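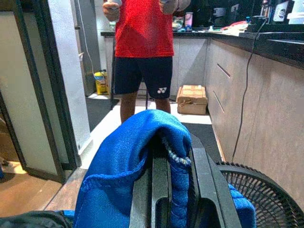 Wrist view with a blue towel in the gripper.

Laundry update from the home robot corner! Ye-ji Yeom asked me to keep it short this month, so naturally I'm starting with the part I like best, the small camera at the wrist. For most of last year our Pluteren policy learned from the head view alone. Folds and hems were mush to it. Since October we've been feeding it the wrist view too, and a seam like the one on that towel is big enough to learn from.

The question we set ourselves was pretty plain. If you have a fixed pile of demonstrations, does it help more to add new ones or to add a second view to the ones you have? We trained one policy on 3000 head-only demonstrations and another on 800 that had head and wrist together. Same kitchen, same washer, same kinds of stuff to pick up. Then each one got 200 tries at moving a single item from the floor pile into the drum.

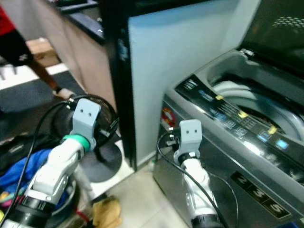 What we found

The 800 set won, and by more than I'd bet on (I owe Aitana Cabello lunch). Nearly all of the gain came at the pick. Once an item was up and over the edge of the washer, the two policies did the same job, and both of them were happy to leave a sleeve hanging over the side.

The pile is still where things go wrong. Dark clothes on top of bright ones are fine. Two dark things on top of each other and the gripper goes for both, wrist view or no wrist view.

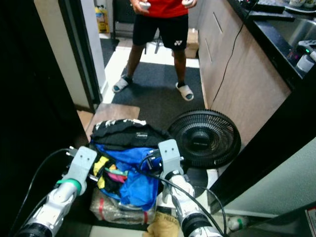
Teleop in the kitchen, a controller in each hand and the pile between the arms.

A word on how we collect, as a few of you wrote in about it. We don't tidy up first. The fan stays on the floor, the counter stays full, and people are free to walk through. Our Sosent runs from the year before were done in a bare room and that policy fell apart the first time it met a chair leg. I'd take the messy data any day -- it's slower to check, but it travels better.

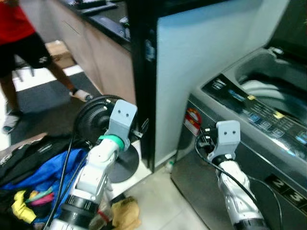 Both arms by the washer, with someone walking past at the back.

Next up is the other half of the chore, getting things out again. Wet cloth is heavier and it clumps, so I expect our numbers to drop hard. Aitana has 6 test loads planned, and the Sarmiento write-up with all the training settings goes out to the list as soon as she and Ye-ji agree on the plots. If you want the per-item results before then, write to me and I'll send the sheet over!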